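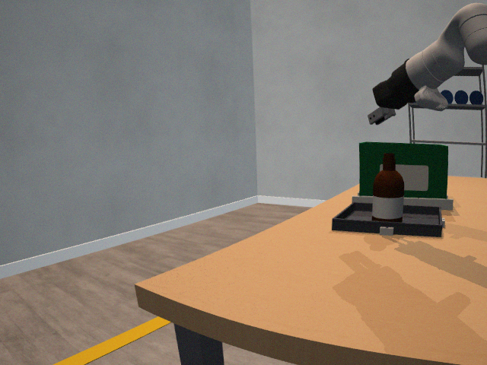
Student Work > Environmental Studies > Group Reports

Household Glass Recovery in Pirden: Final Report

Submitted August 27, 2018

1. Purpose

This report examines how residents of Pirden sort and return glass containers, and whether the change from kerbside collection to neighbourhood drop-off points has affected the quality of the material received. It was prepared as the major project for the second-year waste and resources unit.

2. Method

The group distributed a printed survey to 200 households in the Skondunlow and Montoya areas. Residents were asked where they take empty bottles and jars, how often they make the trip, and whether they remove lids beforehand. The group also carried out sorting audits at 3 drop-off points operated by Cindo. Each container was recorded by colour and condition.

We use cookies to remember your preferences. By continuing to browse, you accept our cookie policy.

3. Results

Completed surveys were returned by 132 households. The audits recorded 2,419 containers in total. Brown and clear glass made up most of the material, and green glass was less common than expected at every site.
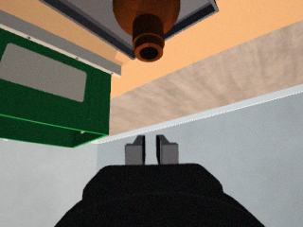 Contamination was highest at the Montoya site, where ceramic cups and window glass were found among the bottles. Signs at that site list accepted items in small print only. Several respondents wrote that they did not know drinking glasses were excluded — a point the council brochure does not mention.

4. Limitations

The survey did not reach residents of apartment buildings with private collection. The audits were carried out in winter and may not reflect summer volumes.

5. Recommendations

The group recommends larger signs at all sites, with colour-coded panels for each type of glass. A second audit should be held in September, after the new signs are installed, using the same recording sheet.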